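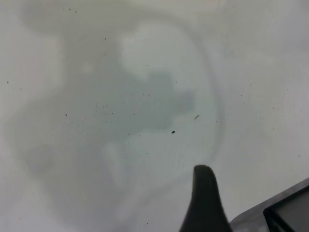
Arov 15 — peer tutor handset kit for seminar rooms and labs

Product code: 2107
Supplied by Elteck
In stock, new batch due April

What it is

A set of 15 handsets plus one base unit for classes where student helpers do the rounds. Student presses the button, helper's handset buzzes and shows the table number. Helper goes over. Saves all the hands in the air and the usual scrum round whoever is nearest the front.

Made for first year teaching mainly — big problem classes, stats workshops, that sort of thing. Also used in language drop-ins and library study sessions.

In the box

15 handsets (12 table, 3 helper)
Base unit with mains lead
Charging tray, holds all 15
Neck cords for the helper handsets
Sticky table numbers, two sheets
Quick start card
Printed guide for whoever trains your helpers, written by Olga Magalhães

Details

Range: 40 metres indoors, less through thick walls
Charge time: overnight from flat
Handset colours: grey (table), orange (helper)
Screen: helper handsets only
Log: base unit keeps the last 100 calls, save to a memory stick as a plain spreadsheet
Network: none needed, doesn't touch the campus wifi
Guarantee: two years, batteries one year

Setting up

Plug base unit in, wait for green light. Take handsets out of the tray, they join by themselves. Put one on each table and match the number. Hand the orange ones to your helpers. First time takes a bit longer, please do it before the class and not during.

To clear a call the helper holds their handset against the table one and presses once. If it buzzes twice the call is still open, so try again.

The log

Shows table number, time of call, time cleared and which helper went. No student names anywhere. Kelechi Olaniyan runs the helper scheme for a chemistry course and uses it in the weekly prep meeting: "We look at which question everyone got stuck on and the helpers practise how they'd ask about it without giving the answer away. Before, we were going on memory."

Bigger rooms

Two kits will run side by side on different channels. Switch is under the base unit, A or B. For three or more kits ask us first, there is a Morkar link box that does it but it has to be set up here before we send it.

Spares and extras

Single table handset
Single helper handset (say which channel)
Kwiatkowski hard case, foam cut to fit the tray
Replacement neck cords, pack of five
Battery, fits both types

Old Arov handsets with the round button will not work with this base unit. Sorry. We do take them back for recyling.

Ordering

Departments can order on account, quote 2107 and your cost code. Orders in before 3pm go out same day. Trial loans are for one teaching block, you pay the return postage, and if you keep the kit the postage comes off the bill. Ring or email for the current price, the one in the paper catalog is out of date.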